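Grurner open day recordings

README, last touched in February

Hi! If you landed in this folder you probably either came to our open day or got the link from someone who did. I'll try to keep this short, but I do tend to ramble.

What's in here

Recordings from the two-arm bench we ran as a walk-up demo at Grurner. There are 200 episodes in total, most of them under a minute. The longest is 63 seconds and it's mostly me talking to a visitor while the arms wait.

orkine/ - short runs with a visitor choosing the start position
peixoto/ - the cable runs, recorded after lunch
notes.txt - what I typed between groups, typos included

I named the two sessions after the meeting rooms we used as waiting areas, Orkine and Peixoto, and by the time I thought of something better the paths were all over my scripts. Sorry!

How the day went

Doors opened at 10 a.m. and the first group was already in the hallway. I had planned on 45 minutes per group, which was way too long for the little kids and way too short for the retired electricians (they had great questions, mostly about strain relief). Everybody wanted to see cables. I had a nice block-stacking routine ready to go and hardly anyone looked at it. 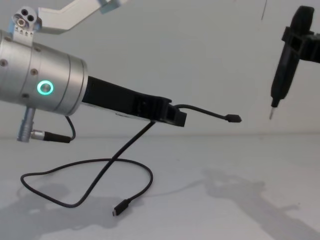 So after lunch I dropped the blocks and did cables until closing. Cables are a pain for robots - they bend, they twist, they swing when you least want them to - and people get that right away, having fought with a phone charger in the dark. One kid asked if the robot gets mad. I said no, but I do.

Using the data

Each episode is a folder with joint positions, gripper state and the camera stream. Load them with the Roka reader in tools/, and please use the version in this repo, as older ones mix up left and right.

Known problems

Episode 45 in peixoto/ has no gripper state. I forgot to switch the logger back on.
Timestamps in orkine/ drift a bit toward the end.
Audio is stripped everywhere. Visitors were told it would be.

The whole thing unpacks to 700 GB, so check your disk first. If you find something broken, open an issue and tell me which episode.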